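Home | Ask | Topics | Members | Log in

Is a $300 "tune-up" for a six-year-old desktop worth it?

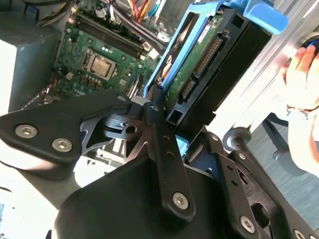 Page 407

Asked by Kevin Apaza, 27 May 2018
2 min read

Took my old tower to the Flarkwood repair counter over slow startup. They want $300 for a tune-up that includes "deep registry restoration" and a year of something called Humow. The guy said it would fix up to 3000 errors. I asked him to name one and he changed the subject. Has anyone paid for this and noticed a difference you could measure? Not a feeling, a number.

Njål Strand replied:

No. Registry cleaners have been sold on scary error counts for twenty years and I have yet to see a before and after timing from anyone who wasn't selling one. Most of those "errors" are leftover entries that do nothing. Time your startup with a watch, then go into Task Manager, Startup tab, and turn off whatever you don't use. Time it again. If it's still on a spinning hard drive, put the money toward an SSD. I'd want them to show me in writing what the tune-up does before I even discussed a price.

Jhonatan Cárdenas replied:

my cousin got it at the Getdale store and says it's way faster now. they also blew the dust out so maybe it was that?? he paid 198 but it was on sale

Rigoberto Chambi replied:

Faster than what, though? Any PC feels quick the day you get it back. Dust can matter if the fan is screaming and the processor is slowing itself down from heat, but a can of air is a few bucks. Kevin, how much memory is in it, and does the drive light stay on for minutes after you log in? If yes I agree with Njål about the drive. And read the Humow renewal terms, I'd bet it bills you again next June.

Ask a question | Newest | Unanswered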